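Robot Learning from Demonstrations
Handout 7: Collecting Your Own Examples
Instructor: Domingo Riquelme
May 5, 2021

Welcome to my favorite part of the course! Up to now we have trained on data other people gathered, and you have all seen how a policy can look great on paper and then wander off the moment a cup sits two inches to the left. This week you get to be the teacher. Everything the arm knows at the end of the project will come from your hands on the Gredby controller, and I think that's wonderful (also a little scary, the first time).

What you will collect

Each team records 96 demonstrations of one short task. Pick the task from the Lundum list on the course page or write your own, as long as it involves one arm, at most two objects, and takes under 30 seconds when you do it calmly. Good first choices: pick up a bowl and set it down somewhere else, push a block to a corner, put a spoon in a mug.

Of the 96, set 70 aside for training and keep the rest for checking. Split them before you look at any results. Please, please split them by recording session and don't shuffle everything together! Neighboring demonstrations from the same session look nearly alike, and your checking score will come out far too cheerful.

Vary on purpose

Write down your starting positions before you start recording. People who place objects "at random" put them in the middle of the table over and over, and then the learner only knows the middle of the table. Use the grid sheet. Cover the corners, the near edge, the spots where the arm has to reach. Turn objects that have a front and a back.

Vary the arm too. Begin some runs high, some low, some off to one side. Then add a handful where you start in a slightly bad position and recover, and drive those slowly. Recovery examples are pure gold. A policy drifts a little on every step, and if it has never seen the way back, it will keep drifting.

How to drive

Watch the wrist view on the monitor and try not to peek at the arm itself. If you need something the camera doesn't show in order to decide your next move, the learner will be missing it as well. Keep your speed steady, and don't sit and think in the middle of a run. The learner copies pauses faithfully, and a policy that has learned to hesitate can get stuck there forever.

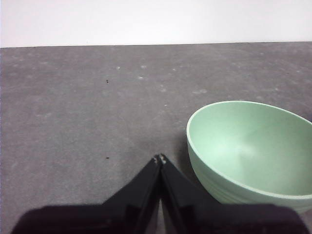
Approach is the stretch of a demonstration I look at hardest when I grade. Say the fingers are closed with the tips nearly together, a little to the left of the green bowl, and the bowl runs out of the picture on the right. Is your next move clear from that view alone? You might open first, or shift right to bring the whole rim into sight, and both are fine, but choose one and do it the same way in all your runs. Two teammates with two different habits give the learner an average of both, and the average often works worse than either one.

Labels and notes

Save each run with the Pludstead recorder and fill in the success box right away. Mark a failed run as failed and keep it; we will use those in the Grecu exercise in week 9. In the notes field put who drove, the grid square, and anything odd, such as a bumped table or a changed lamp.

Bring to the next lab

Your position plan on paper, one practice run per team member, and your best guess about which grid squares will be hardest for the policy. We'll compare guesses with the first training results, and I can't wait to see them!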